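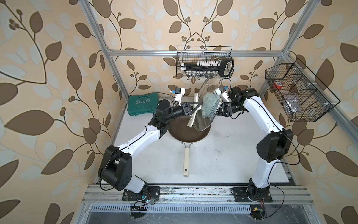 3.2 What goes with the pan

Print | E-mail this section

I started this part of the study thinking the frying pan would be the easy one. Everybody owns one, everybody knows what it's for, and I figured I'd be done with it by lunch. Then I opened the Ruria kitchen diaries and found 1,696 entries that mention a pan, and hardly any that mention a pan alone! People write about the pan and its lid, the pan and "the good spatula," the pan and whatever they scrub it with. So I gave up on single objects and coded what I ended up calling pan company (sorry, the name stuck).

The set in Figure 1 is pretty close to what the diary keepers describe: a shallow pan with a dark nonstick inside and a long handle with a hanging hole, a round clear lid, a cream spatula with some black on the handle, and a light green mesh sponge. I like the hanging hole especially. Plenty of our households have pans with one, and they still stack them in a drawer with the lid upside down on top.

Lids were a headache. In the Mnguni round I asked people where the lid lives when it's off the pan, and the answers were all over the place: in the sink, on the burner next door, leaning on the toaster. I kept all of these as separate codes, which I'd do differently now.
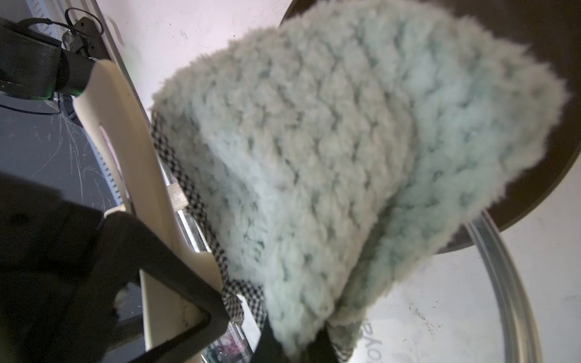
Soft things gave me even more trouble, and they're the reason the coding sheet grew a second page. A diary entry will say "the green fuzzy thing" and leave it there. Is it for scrubbing, for holding something hot, for wearing? I went back and forth on the knitted pieces, mostly the ones with a bit of gingham on them, and in the end I let texture decide. Anything knitted went under "knits," whatever its owner did with it, and mesh scrubbers stayed with the pan.

For the Avetti round I cut the sample down to 400 entries and coded those twice, a month apart. My two passes agreed well on pans and spatulas and much less well on the knits. Section 3.3 goes into those.

Print | E-mail this section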